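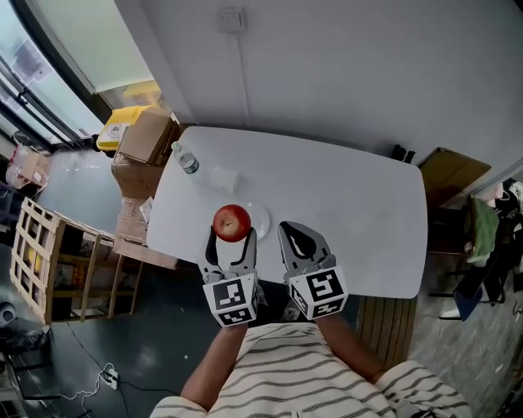 Uchenna Omoregie asked whether a session still counts when one marker face gets scuffed halfway through. Under the Virkmont rules it does not. Stop, replace the cube, and start a new session number.

## Before recording

1. Wipe both marker cubes with a dry cloth. Check every printed face for scratches and lifted corners.
2. Open and close each gripper 22 times. Log any finger that sticks.
3. Clear cables from the operator's standing area.
4. Run the Kurkis calibration at 800 lux – lower values fail the check in `calib.log`.

## During recording

- Keep at least one face of each cube in view of the head camera.
- Use one object per grasp. Park the idle gripper with its fingers closed.
- Do not edit a failed grasp out. Tag it `F` and continue.

## Limits

Maximum 242 episodes per operator per day. Sessions recorded before October use the old tag set – convert them with `kurkis-retag` before upload.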